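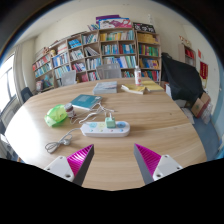 Getting the phone bill down before the trip

April is when I sit down and go through everything that leaves my bank account without asking me first. I make a big pot of coffee, I put my phone on the charger because I know I'll be on hold, and I start at the top of the statement. Some of you have told me you do the same now, which makes me very happy (and a bit sorry for you).

This year the phone plan was the big one. I've been with Rolell since I moved to Tondgate, and in all that time I never looked at what I was paying for. I saw the total, I sighed, I paid it. Well, I finally opened the full bill, the long version that you have to log in for, and there it was on the second page: a "travel pass" I had switched on for a wedding overseas and never switched off. It had cost me $323 by the time I noticed. Three hundred and twenty-three dollars for a wedding I left early with a stomach ache!

So I called. The first person couldn't remove it, the second person could, and the second person also mentioned that my plan had been retired ages ago and the one that replaced it was cheaper with more data. Why they don't just move you over, I have no idea. I asked for some of the travel pass money back and got two months credited, so it never hurts to ask. Be nice, have the bill open in front of you, and write down the name of whoever you talk to.

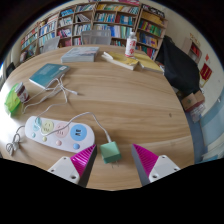 The charger and power strip on the wooden table.

My friend Thenmozhi Amin wrote to me after the last newsletter about her own plan, and her story is better than mine. She has four lines for the family and thought she was on unlimited data. She was on unlimited data up to a point, and then everything slowed to a crawl, usually in the last week of the month when her kids were howling about it. She had been buying top-ups to fix it. When she moved to one shared plan with Plimoneo she stopped needing the top-ups and cut nearly $32 a month off the bill. She says the switch took an evening, and the only hard part was getting her mother-in-law to agree to a new voicemail greeting.

If you want to try this yourself, look at how much data you really use before you call anybody. It's in your phone settings, usually under something like cellular or mobile data, and you may need to check when the counter was last reset, as mine had been running since I bought the phone and said something ridiculous. The bill will have it by month too. I was paying for a huge amount and using a sliver of it – I'm on wifi at home, I'm on wifi at work, and in between I'm driving and shouldn't be touching the thing anyway.

Check for insurance as well. I had been paying to insure a phone that I traded in at D'Souza, the little repair shop by the post office, two summers ago. The phone was gone and the insurance carried on without it. That one I did not get back, and I'm still cross.

Then there are the small things: a ringtone subscription (who knew those were still around), extra cloud storage I was buying twice under two different email addresses, a caller ID service that my phone does for free now. None of them looked like much. I canceled the lot while I was on hold with Rolell, which made the hold music a little easier to take.

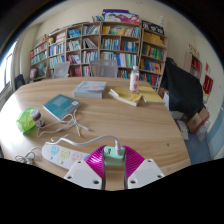 Can I keep my number if I switch companies?
In most cases you can, as long as you start the transfer with the new company before you cancel the old service. Have your account number and your transfer PIN ready, and ask the old company first if you still owe anything on the phone itself.

A few of you asked if I'd share the sheet I use for my April bill day. I've put it on the table by the door at the library, next to the seed packets, and I'll bring more if they run out. It's one page with a column for what the thing is, a column for what it costs, and a column for whether I'd sign up for it again today. The last column is the one that stings.

Next time I'm doing home insurance. If you've ever gotten them to lower a quote, please write and tell me what you said, word for word if you can remember it.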